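¿Cómo sabe un robot qué tiene delante? Con un programa. Pitorby, el nuestro, practica en una casa hecha por ordenador. Mira y pone nombres: escritorio, portátil, planta.
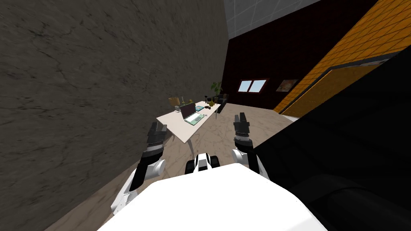 Grulton pregunta si el robot se aprende la casa de memoria. Pues no – le cambiamos los muebles y tiene que mirar otra vez. 192 pruebas, y en 92 se equivocó. Normal!

Luego toca la pinza. Dos dedos, abrir y cerrar. El programa calcula cuanto abrir.

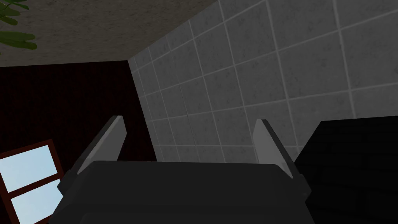

Después, 3 pasos: mirar, pensar, mover. Y vuelta a enpezar.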